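Do I really need to brine trout before smoking it?

Posted by Kamran Kermani in Fish & Smokehouse, February

Every recipe I find for hot smoked trout starts with an overnight brine. I've done it four times now, and every time the fish comes out too salty for my wife and the skin is still rubbery. The guy at the counter in Drusurholm, where I buy my fish, says the brine "pulls the smoke in." I don't buy that. Salt is salt. Has anyone here skipped it and compared? I have a small electric smoker, alder chips, and farmed trout that I get gutted with the head on. Please don't just paste the recipe from the box, I've read it.

2 answers

Debora Barbieri
3:40 pm

Your fish guy is repeating something he heard. I doubt the brine pulls anything in. What it does do is season the meat all the way through and firm it up, and the drying time afterward leaves the surface tacky, and smoke sticks better to tacky than to wet. I suspect you're skipping the drying, because you don't mention it at all.

Overnight is too long for a trout that size. I use 200 grams of salt in 3 liters of cold water, and the fish stays in for 2 hours. Rinse, pat dry inside and out, then put it on a rack in the fridge, uncovered, until the skin feels sticky under your finger. That can take all afternoon. If you put a wet fish in an electric smoker, it steams, and there's your rubbery skin. 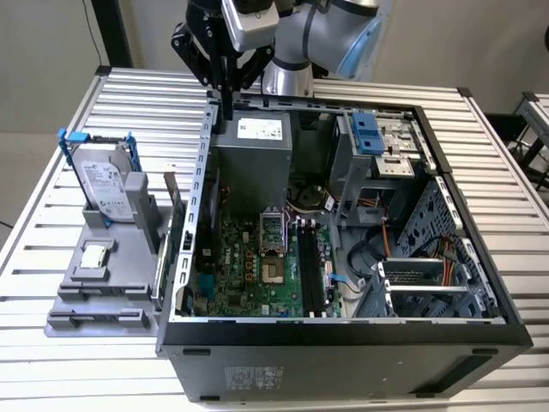

Open desktop tower on its side, power supply in view.

I did try it with no brine once, only a sprinkle of salt in the belly. It was edible. The flesh was soft, and the thick part behind the head tasted of nothing. I wouldn't do it again, but I'm one person with one smoker, so take that for what it's worth.

Also, be careful with the dial on those electric units. Mine reads 30 degrees off from the probe thermometer I stuck through the vent. Don't trust it until you've checked, and go by the temperature in the thickest part of the fish.

Svetozár Jelínek
6:15 pm

Just dry salt it. Brine is a waste of a bucket. Coarse salt on the inside, leave it an hour, rinse, done. Been doing it like that for years and never had a complaint. Alder is fine but I like apple better.

Comment from Kamran Kermani: An hour for what size of fish? And do you dry it after?

Comment from Svetozár Jelínek: Normal size. Yes you have to dry it, everybody dries it.

Comment from Kamran Kermani: The box doesn't. I'll try Debora's times on one and the dry salt on another, same batch. Still not convinced about the smoke part.

Related questions
Can I smoke trout that has been frozen?
Why does my salmon get white stuff on top?
Is a Hinport smoker worth the money?
Best way to get pin bones out of char
How long does smoked mackerel keep in the fridge?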